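Chapter 7
Before You Cut Any Metal

By now you have a parts list, a bench, and a corner of the shop where people will let you leave things overnight. Good. Don't bolt anything down yet. In this chapter the arm lives in the simulator -- the Prolier build from Chapter 6, same two-finger gripper, same joint limits. You will drive it around a pretend kitchen until the wrist view stops confusing you.

And it will confuse you. Up is wherever the wrist says it is. Walls lean, pictures hang sideways. Get used to reading the view from the fingers outward.

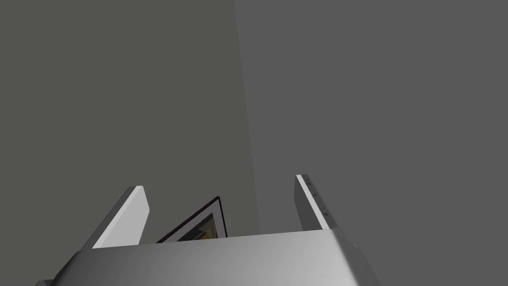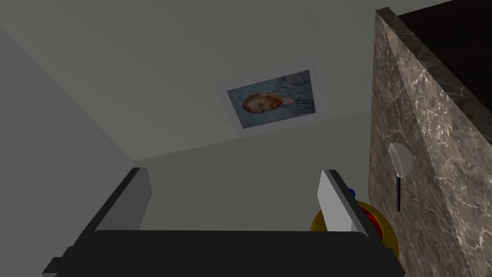 Views from the wrist, fingers open in both.

What you need for this chapter:

The Citberg scene files, unzipped (check the folder name, the spaces cause trouble)
A game pad or keyboard
About 20 minutes per exercise, more the first time

Start with the arm at home position. Tilt the wrist a little, stop, look. Tilt again. Write down wich joint you moved and wich way the view turned. Dull work, but the table you make here gets used in Chapters 8 and 9, and again when you wire the real servos.

Set the step rate to 1,000 and leave it. Faster settings are for later. If the fingers jitter at rest, your gains are too high -- go back to the Benítez worksheet and halve them.

Exercise 7.1. Home the arm, then open and close the fingers with the wrist held still.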